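Intro to Garment Merchandising – Unit 4 notes
R. Morais
Read before the April session. Bring the Plinton worksheet, filled in this time.

Teamwear as a category

Small slice of the apparel market but behaves differently from everything else we've done. Buyer isn't the wearer. A club or school orders once a year, wants it all at the same time, then nothing for eleven months. Cash flow is lumpy. Remember the Caldeira case from Unit 2 – same problem, worse.

Two kinds of stock:
Blanks – undecorated, held in bulk, size runs S to XXL
Decorated – number, name, crest. Basically can't be resold once printed

So the whole game is holding blanks as long as you can and decorating late. Postponement, if you want the textbook word (ch. 6, skip the math section).

Numbers and names

Numbers are the expensive bit. Heat transfer is cheap to set up and slow per piece. Screen print is the reverse. Two-color numbers, i.e. a fill plus an outline, cost more than one-color whichever way you go, becuase it's a second layer and it has to line up. Outline is there for legibility, dark fill on a strong body color gets lost from the stands without it.

Popular numbers run out first if you pre-print. Grornlow pre-printed one season and ended up with 106 pieces nobody had ordered, mostly high numbers in small sizes. Sold as practice wear at cost.

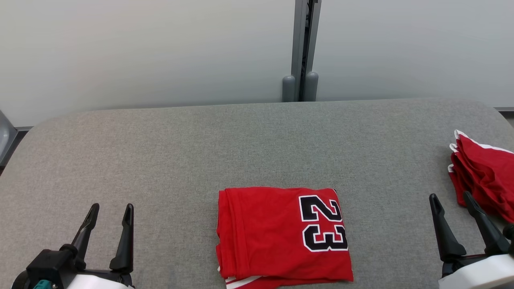

Size curves

Don't use the adult retail curve for a youth league. Skews small, obviously, but parents also buy up a size so the middle gets fat. Goteteo order, total 3,629 units, was planned on the retail curve and they ran short of mediums in the first week. Reorder lead time was 39 days. Season had started by then.

Rule of thumb for class purposes – start from last year's actual order, shift one size up for returning players, keep a small reserve undecorated. If no history, ask for a roster with heights. Coaches have them, they just dont send them unless asked.

Reorders

Always happen. Lost shirts, late sign-ups, a kid who grew. Minimums are the trouble: supplier wants 18 pieces, club wants two. Options: charge a surcharge, batch several clubs on one color, or hold reserve blanks from the first run. Third one also fixes dye lot mismatch, which people forget. Reds are the worst for it.

For next time

Worksheet part B, both reorder questions
Chapter 7 up to the freight tables
Short paragraph, your own words: when would you NOT postpone decoration? Think about a club with fixed numbers year to year

Quiz covers Units 3 and 4, size curves included. Calculators fine, phones no.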